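Hand-held grippers, second pair

The first pair had too much play at the pivot. With the fingers closed, the tips could be pushed sideways by a good 2 mm, and thin fabric slid out of the gap. I rebuilt both over August in the shared workshop at Lurnthorpe, using the larger pivot pins Bilal Sabbagh had left over from another job.

Changes

The pivot is now a plain pin in a reamed hole. The return spring is softer, as the old one made my hand ache after 20 minutes. Each gripper has a metal plate on top for mounting, and the cable leaves at the back so that it hangs down past the wrist.

The fingers are the old ones. I meant to make new ones and ran out of time.

Trial on socks

Socks are a fair test: soft, light and apt to snag on each other. I worked from a light blue basket on the table, one gripper in each hand.
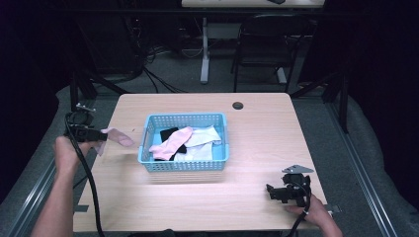 Pink sock in the left gripper, and the fingers open over the bare tabletop. 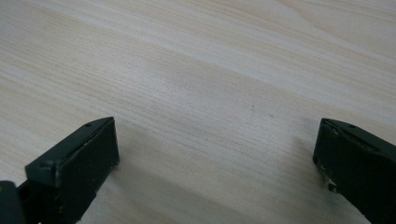 Still to do

New end faces for the fingers. The present ones are chipped along the edges. Arif Liem suggests a thin rubber pad, glued on, and I have some 30 cm of strip to try. The cable also needs a clip at the forearm. After that I want to log 200 picks and compare the opening width at the start and the end.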